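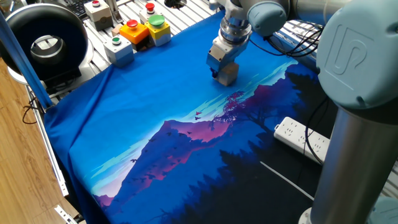 Section 3: Laying Out and Smoothing Your Printed Cloth

Now for the enjoyable part! Your Gudeo landscape cloth has spent its journey folded in the packet, so it will want a little coaxing before it looks its best. Set aside 30 minutes the first time you do this. After that you will be much quicker, and you may well find yourself changing the cloth over just for the pleasure of it.

The steps are the same for every print in the range, whether you chose mountains at sunset or one of the plainer designs. Large cloths are easier to handle on a table than on the floor.

Before you start

Wipe the table down and let it dry. Take off watches and bracelets, as a snagged thread is very hard to hide in a stretch of plain sky.

3.1 Opening out

1. Put the folded cloth in the middle of the table, printed side up.
2. Open it one fold at a time, working away from yourself. Don't shake it out - you will only have to start again with the corners.
3. Find the top of the picture. On the mountain print this is the bright blue sky, and the dark pine trees belong at the bottom.
4. Turn the whole cloth until the picture faces the way you want it, then let any spare fabric hang over the side in loose folds.

Note: The large cloth is 970 mm deep, so on a narrow table you will have some overhang. It looks lovely that way, and there is no need to tuck it under.

3.2 Smoothing

1. Start at a plain part of the print, where creases show up best.
2. Press down lightly with flat fingertips and move outwards, towards the nearest edge.
3. Lift and re-lay any ridge that won't move. Pulling harder stretches the weave and bends the picture (mountains are forgiving, but a row of birds soon looks wonky!).
4. Go over the dark areas last, with a lamp at a low angle if you have one.

Caution: Keep pins and tape away from the printed side. If a cloth must be held in place, use the 2 Brusteck soft weights from the accessory pouch, set close to the edges.

3.3 Stubborn creases

Leave the cloth flat overnight first. Many creases will have gone by morning. For the rest, turn the cloth over and use a cool iron on the back, with a clean tea towel in between. Let it cool fully before you turn it face up again.

If a crease is still there after a second go, write to the Vutport help desk in Blackburn with the number from the packet label.

Washing and storage are covered in Section 4.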